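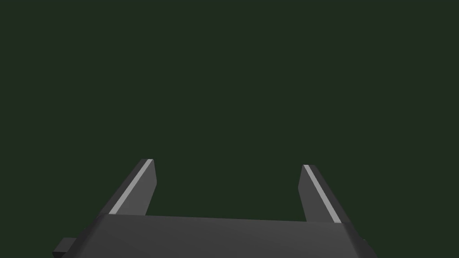 Charcoal and dark green, computer rendering.

Skikton Manual Tag Embosser
Reviewed by Yeison Cuervo

The Skikton is a hand-operated embosser for metal tags. It sells for $435 with one character wheel, a blank holder and a plastic cover. I bought it to mark valves, toolboxes and equipment cases in a two-person repair shop. Stamped tags from an outside supplier took too long to arrive, and printed labels came off anything that saw solvent.

Setup is minimal. The base bolts down through four holes, bolts not included. The manual gives the hole spacing in metric only. The character wheel drops onto a keyed shaft and is held by a knurled nut, which should be checked after the first few tags. Mine backed off half a turn.

To emboss, dial the character to the pointer and pull the lever to its stop. The carriage advances one space on the return stroke. Pressure is set by a screw under the lever. Too little gives a shallow letter that fills with paint, and too much bows the blank. On aluminum I settled at two turns in from the factory setting. Stainless needs another turn and noticeably more arm. Zoila Usuga, who shares the shop, ran most of the stainless and prefers to stand for it.

Spacing is consistent along a line. Line-to-line spacing is less so: the row selector has play in it, and the second line can sit slightly high. Pushing the selector toward the back before the first character fixes this. The wheel carries capitals, numerals, a period, a hyphen and a slash. There is no @ sign on the standard wheel.
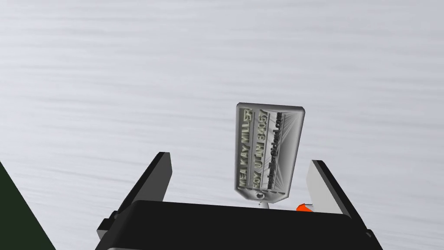 Layout deserves more planning than the manual gives it. Long text should run along the long side of the blank, and the hole has to be allowed for before the first character goes down. The metal tag in the picture uses the arrangement I would copy: three lines along the length, a raised border around them, and a small round hole near one end. It also sets an email address in smaller characters than the bold capitals of the name. The Skikton can't do that in one pass, as changing size means changing the wheel and re-zeroing the carriage.

Blanks are the running cost. Adent blanks in the box of 1,000 fed cleanly and came deburred. The Takasitz blanks were cheaper, but the corners were sharp and several had to be filed to seat in the holder. After 292 tags the wheel shows no wear I can see. The lever pivot has loosened a little and took one drop of oil.

Pros: clean characters on aluminum, solid base, all-metal carriage.
Cons: play in the row selector, no @ sign, slow size changes, thin manual.

Recommended for short runs of aluminum tags. For stainless every day, look at a powered machine.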